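The Light Version

By the time the bus reached Vudside the driver had turned the radio off, because there was nothing left on it but hiss, and Tania Gazi had been holding her phone up to the window for the better part of an hour. One bar. No bars. One bar again, going round the bend by the quarry, and then nothing at all until the church.

She had been sent by Mustano, who made a messaging app that was very popular in places with tall buildings, and who had lately noticed that most of the world did not live in such places. So there was to be a light version, small enough to fit on the oldest phone and patient enough to wait for a signal, and somebody had to take it up the valley and see whether people could bear to use it. Tania had put her hand up before she had quite thought about October, or the bus.

"You'll be the telephone girl," said Mrs Chrysikopoulos, who kept the guest house and had come down to the stop in her slippers. "Come in, come in, you're blue. We've got the signal on the back step between 6 and 7 in the evening, if the wind's right, and my brother-in-law gets it in his plum tree."

Tania laughed, and then saw that she was meant to write it down, and did.

There were up to 278 households in the valley, depending on who had gone down to the coast for work, and it was the ones who had gone that everybody wanted to talk to. Over the next few days she sat in a great many kitchens. She drank coffee you could have stood a spoon in, and put the light version on phones with cracked corners and phones kept in socks, and explained that a message would now sit quietly and wait its turn, and go off by itself when it could.

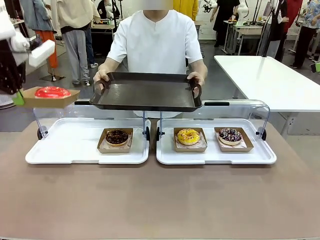
The app had one real fault, and it was the little clock. While a message was waiting, the screen showed a clock with its hands going round, and everyone in Vudside hated it. Old Kakance, who mended tractors and wrote to his son every night, said it was like being watched while you ate. He wanted to know his letter was safe, he said, and otherwise he wanted to be let alone. Tania thought about that for a whole evening on the back step. What she kept coming back to was the breakfast table, of all things, and the two white trays that stood on it side by side, each with its clear guard arching over and a black handle along the top. You could see straight through to whatever was underneath. You knew it was there and looked after, and you didn't stand over it, you went and found yourself a chair. She wrote to the office and asked them to take the clock away and draw something with a lid.

It took 2 tries to send. The first went nowhere, the wind being wrong, and for the second she borrowed the brother-in-law's ladder and climbed into the plum tree in her good coat, with Mrs Chrysikopoulos holding the bottom and calling up advice.

The reply was waiting when she came down to the step the next evening. They weren't sure about a lid, they said, but the designer had made a small see-through box with the message folded inside it, and would that do?

She carried it over to the workshop straight away, with the dusk coming down and somebody's dog trotting along beside her as if it had been asked. Kakance wiped his hands, both sides, and held the phone a long way from his face. He typed for some time - he was not a man to hurry a sentence - and pressed the button, and the letter folded itself up and went into its box and stayed there.

"Well," he said. "Is that it?"

"That's it. It'll go when it can."

He looked at it a while longer, then set the phone on the windowsill behind the oil cans, where the signal sometimes came, and asked her whether she had eaten.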